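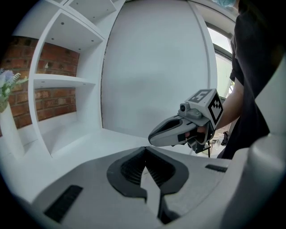 Two black rubber pads, ribbed on the inside.

Keeping your recovery words safe at home

When you open a crypto wallet, it gives you a list of secret words. Write them by hand, in pencil, on thick paper. Do not make a photo of them and do not send them to yourself by mail. I learned this in March, after my old phone died with 223 tokens on it.

Make two copies and keep them in two different houses. Vasylyna Holovko, my neighbor in Skulov, puts hers between the pages of a cookbook — a thick one, page 40.
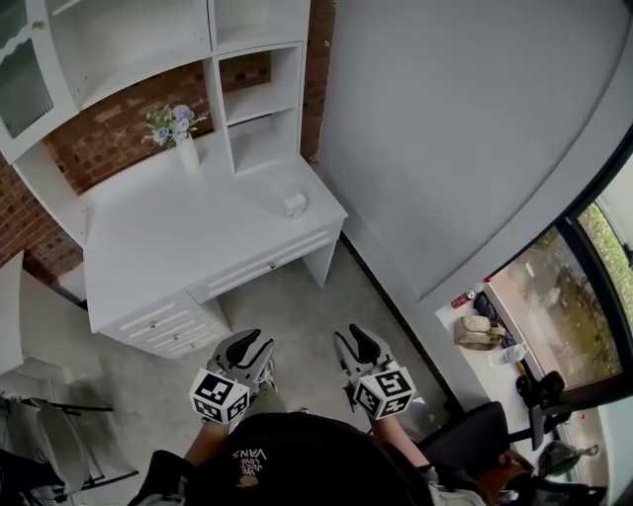
A paper wallet does not like damp or sun, so choose the place with care. Put the sheet in a small zip bag and press the air out. A desk with a stack of drawers at the left side, like this white one, is good for daily papers, but the words should not stay there, it is the first place a thief opens. Check the sheet every 20 weeks and write over any letter that became pale.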